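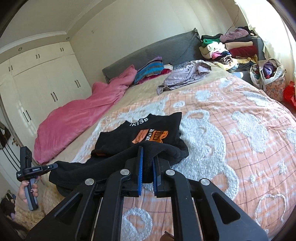 How to Request a Transfer of Dental Records Between Clinics

Issued by the Patient Records Office, Carivano Regional Dental Service
Last revised March 16, 2025

This page explains how a registered patient may have a dental record moved from one clinic of the Service to another, or to a private dentist outside it. The procedure applies to all patients aged 18 and over. Parents and legal guardians may apply for a minor in their care by completing Part C of the form.

Before you apply

Confirm that you are registered at the clinic that currently holds your record. Patients who have attended more than one clinic should name the most recent one. The Records Office will locate earlier entries and attach them to the same file.

You will need a current photo identification document, your patient number, and the full name and address of the receiving clinic or dentist. The patient number is printed on your appointment card and on any treatment estimate. If you no longer have either, the front desk can look it up once your identity has been checked.

Step 1. Complete Form 2263

Form 2263 is available at the front desk of every clinic. Fill in Part A with your personal details and Part B with the details of the receiving clinic. Please print clearly. Mark the box for X-rays if you want images included, as they are not sent automatically. Sign and date the last page. A form without a signature will be returned.

Step 2. Submit the form

Hand the form to the front desk of the clinic that holds your record. Staff will check your identification and give you a stamped receipt. Forms may also be mailed to the Records Office at the Adotness Building with a photocopy of your identification. Do not mail original documents.

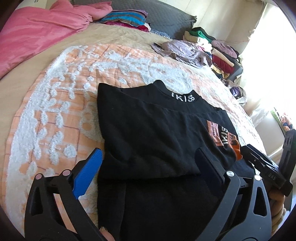
Requests submitted by mail are entered on the day they are opened, and the receipt is sent to the address given in Part A. Keep the receipt until the transfer is complete. It carries the reference number that staff will ask for if you call.

Step 3. Wait for confirmation

Standard transfers within the Service are completed in 6 working days. Transfers to an outside dentist require an additional review by the Records Supervisor, Maite Sarmiento, and may take longer. Requests received in the second half of December are processed after the holiday closure.

If you are in the middle of a course of treatment, your present dentist must add a written summary before the file is released. This includes open root canal treatment, fittings for crowns or dentures, and orthodontic care. Tell the front desk about any appointment already booked at the receiving clinic so that the summary can be given priority.
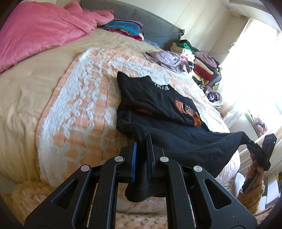
Can I keep my existing appointments while the transfer is being processed?

Appointments at your present clinic stay in place until the receiving clinic confirms that it has your file. After that they are canceled, and you will need to book new ones with the receiving clinic.

Fees

There is no charge for transfers between clinics of the Service. Printed copies for personal use are limited to 50 pages per request. Larger files are supplied on disc.

Corrections and complaints

If you believe that an entry in your record is wrong, attach a signed note to Form 2263 describing the entry and the change you are asking for. The dentist who made the entry will be asked to respond. The original entry remains in the file together with your note.

Complaints about a delayed or incomplete transfer should be addressed in writing to Gobnait Moynihan, Patient Relations Officer, and should quote the reference number on the receipt.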